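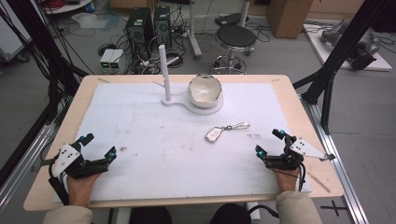
制御ソフトの良し悪しは、うまく動いたときの動画では分からない。長くこの仕事をしてきて、私がいちばん強く思うようになったのはそのことです。うまく動いた動画はどの会社のものもよく似ています。違いが出るのは、途中で指先が少し滑ったとか、握る位置が思っていたより手前だったとか、そういう小さな食い違いが起きたあとの数秒間で、そこに書いた人の考え方がびっくりするほどはっきり表れます。

今日は、模倣学習の現場で使うソフトウェアについて、日ごろ思っていることを少し長めに書かせてください。結論めいたことを先に言っておくと、私は「方策のモデルを大きくする前に、記録と再生の道具をもっと大事にしよう」という立場です。地味な話で申し訳ないのですが、地味な話のほうが好きな性分なので、お茶でも飲みながら付き合ってもらえるとうれしいです。

私たちのチームでは、人が両手にグリッパを持って作業をし、その動きを記録して学習に使っています。腕そのものを遠隔操作するやり方に比べると、人の手の速さや迷い方がそのまま残るのが良いところです。迷い方、というのが実は大切で、人は金属の小さなものをつまむとき、かならずと言っていいほど直前に一度減速します。目で見て、指先を合わせて、それから閉じる。この減速を「無駄な時間」として切り落としてしまう前処理を、私は以前、得意になって書いていました。データは短くなり、学習は速くなり、そして出来上がった方策は、対象に勢いよく突っ込んでは弾き飛ばす、たいへん元気な方策になりました。

この失敗に最初に気づいたのは私ではなく、同僚のレカ・パタックさん(Rekha Pathak)でした。彼女は学習曲線をほとんど見ません。代わりに記録をひたすら再生します。あるとき、同じ課題の記録を500本、速度を落として順番に見ていったことがあって、私は正直なところ、そんなに時間をかけてどうするのだろうと思っていました。ところが彼女が持ってきたメモには、「閉じる前の待ちが消えている」と一行目に書いてあったのです。あの一行は、その月に私が回したどの実験よりも役に立ちました。

そんなわけで、私たちは再生ツールを作り直すことにしました。社内では Flivow と呼んでいます。映像と、グリッパの開き幅と、手首の姿勢を同じ時間軸に並べて、前後に自由に動かせるだけのものです。機能一覧にすると数行で終わってしまいますし、見栄えのする画面でもありません。それでも、チームの誰かが「この方策、なんだか変だ」と言ったときに、まず全員がこれを開くようになりました。道具としてはそれで十分だと私は思っています。

時刻合わせの話もしておきたいです。カメラと左右のグリッパは、それぞれ自分の都合で時刻を刻みます。私たちの古い収集プログラムは、データが届いた時刻をそのまま記録していました。届いた時刻と、実際に測られた時刻は別物なのに、です。あるとき調べたら、映像と開き幅のあいだに52ミリ秒のずれがありました。52ミリ秒と聞くと、たいしたことがないように感じるかもしれません。けれども、指が閉じる瞬間の前後ではこれが効きます。映像の中では指がまだ開いているのに、数字の上ではもう閉じはじめている。そういう記録をたくさん学ばせれば、早めに手を閉じる方策が育つのは当たり前で、モデルに罪はありません。教えられたとおりに覚えただけなのですから、なんだか気の毒になってしまいます。

それで収集側のプログラムを書き直して、各機器の時計と基準の時計の差を、記録の最初と最後に測るようにしました。最初だけでは足りません。長い記録では、途中で差がじわじわ広がることがあります。この収集側のほうは Pandey という名前で、名付けの経緯は私が休んでいるあいだに決まったらしく、いまだによく知りません。名前はともかく、よく働いてくれています。

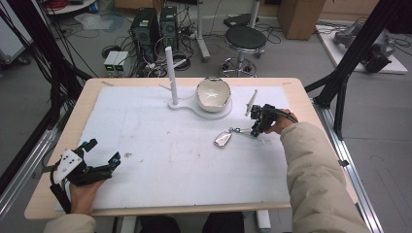
もう一つ、知覚の側についても言わせてください。金属の小物や、艶のある器のような、光をよく返すものは、深度の推定がどうしても不安定になります。縁のあたりで値が飛んだり、内側に映り込んだものを奥行きと取り違えたりします。こういうとき、私たち技術者はつい、推定器を取り替えれば解決すると考えがちです。私もそう考えて、Gutel という別の推定モジュールに差し替えてみたことがあります。たしかに器の内側はずいぶん落ち着きました。ところが今度は、板の上に平らに置いた薄い小物が、板と一体になって消えてしまうことが増えました。あちらを立てればこちらが立たず、です。

ここで私が言いたいのは、どちらの推定器が優れているかということではありません。推定の値と一緒に、「どのくらい自信がないか」を下流まで運ぶべきだということです。うちの以前の構成では、知覚の段階で自信のない値を勝手に周囲から補間して、きれいな地図にしてから計画側に渡していました。渡された計画側は、それが補間なのか観測なのか知りようがありません。きれいな嘘を受け取って、まじめに計画を立て、まじめに失敗するわけです。いまは穴は穴のまま渡しています。計画側のコードは少し複雑になりましたが、穴のあるところでは速度を落とす、という人間らしいふるまいが書けるようになりました。さきほどの「閉じる前の減速」と、ちゃんとつながってくるのが面白いところです。

計画の担当はシャンティ・タクルさん(Shanti Thakur)で、彼女とはこの件でずいぶん議論をしました。彼女の意見は、「知覚が不確かさを渡してくるのは歓迎だが、その不確かさの数字自体を信用してよいのか」というものです。まったくそのとおりで、自信の数字が当てにならなければ、穴を残した意味も半分くらいなくなってしまいます。そこで、実際に握って確かめた位置と推定した位置とを突き合わせて、自信の数字を較正する小さな仕組みを入れました。突き合わせに使った場面は740です。多いとは言えない数ですし、課題が変わればやり直しになります。彼女はいまも満足していませんし、私も彼女が満足していないことを頼もしく思っています。

こういう話をすると、「データが十分に増えれば、そんな細かいことはモデルが吸収してくれるのでは」と言われることがあります。この意見にも、もっともなところがあります。ばらばらな誤差なら、量でならされていくことは確かにあるからです。でも、時刻のずれや前処理の癖は、ばらばらではありません。全部の記録が同じ方向にずれているのですから、増やせば増やすほど、間違いが自信たっぷりになっていきます。人の教育でも、同じ間違いを熱心に何度も教わった子ほど、あとで直すのに苦労しますよね。私は子どものころ箸の持ち方でそれをやったので、身にしみています。

もう少し実務的なことも書いておきます。これから記録と学習の仕組みを作る若い人に一つだけお願いするとしたら、生の記録を絶対に上書きしないでください。前処理の結果は、あとからいくらでも作り直せる形にしておくのがよいです。減速を切り落とした前処理の失敗から立ち直れたのは、生の記録が残っていたおかげでした。もし残っていなかったら、また人にお願いして、グリッパを両手に持って、最初から全部やってもらうところでした。手に持つ側の疲れは、机に向かっている側からは見えにくいものです。私もときどき自分で持つようにしていますが、しばらくやると手首がなかなか重くなります。

それから、記録には失敗も残しておいてほしいです。落とした、滑った、つかみ直した、という記録は、学習から外すとしても、捨ててはいけません。私たちは失敗の記録に短い札を付けて、Inik という検索の仕組みから引けるようにしています。方策が変な動きをしたとき、人の記録の中に似た失敗がないかを探すのです。似たものが見つかると、たいてい話が早くなります。人がつかみ直している場面で方策も迷っているなら、それは課題そのものが難しいのかもしれませんし、人が何の苦もなくやっている場面で方策だけが迷っているなら、疑うべきは私たちのコードです。この見分けがつくだけで、無駄な徹夜がだいぶ減りました。

もちろん、道具に凝りすぎる危険もあります。再生ツールの色をいじっているうちに午後が終わった、という経験は私にもあって、あまり人に偉そうなことは言えません。シャンティさんには「ツールを直すのは、それで困った人が二人になってから」という決まりを提案され、いまのところ守っています。私が一人で困っているぶんには我慢しなさい、ということらしいです。

3月には、左右の手の受け渡しを含む課題に手を付ける予定です。片方の手が離す瞬間と、もう片方の手が握る瞬間の関係を扱うので、時刻の問題がもう一段厳しくなります。いまの合わせ方で足りるのかどうか、私にはまだ見当がついていません。レカさんはすでに、受け渡しの記録を500本ためてから見始めると宣言しています。私も今度は、最初から隣に座って一緒に見るつもりです。

最終更新:3月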